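Writing on a white table to sort things into baskets
Home & Utility forum > Storage

widwood_fan
Our utility room table collects everything: fruit, tape, odds and ends. I want wicker baskets along it, one for fruit and one for the rest. Do you label the basket or the table?

Jacobs16
Table. Write it straight on the top in front of each basket. Wicker won't hold a sticker for long.

grorkia
Disagree. Ink on a white top can stain. I had a Rellmont table and the pen left a grey mark that took 2 goes with cleaner. Tie a card tag to the rim.

Jacobs16
Depends on the pen. White table against a white wall, "fruits" in black by the left basket, apple and banana still to be put away:
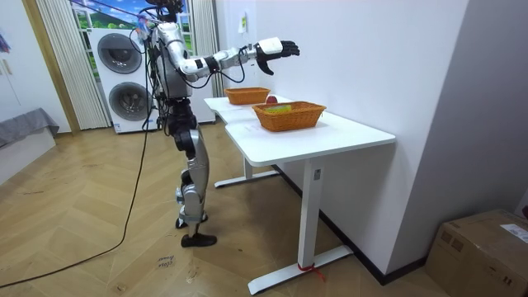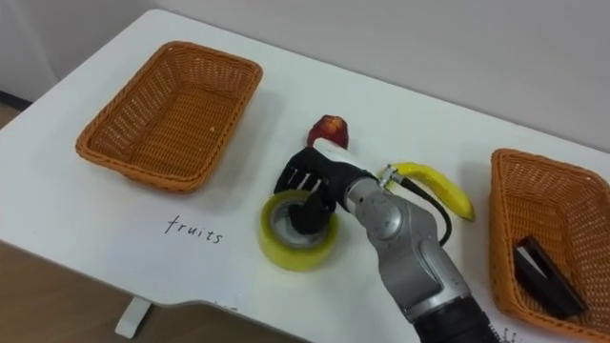

Dolores Mercado
I'd go with tags as well. Baskets get moved when you wipe down, and then the writing is in the wrong place.

widwood_fan
Fair point. Mine would be moved every Wednesday for cleaning. Does fruit keep all right next to a washing machine?

grorkia
Ours goes soft quicker in there. Keep the bananas in the kitchen.

Jacobs16
Never had a problem with apples. Try a dry-wipe pen on a corner first.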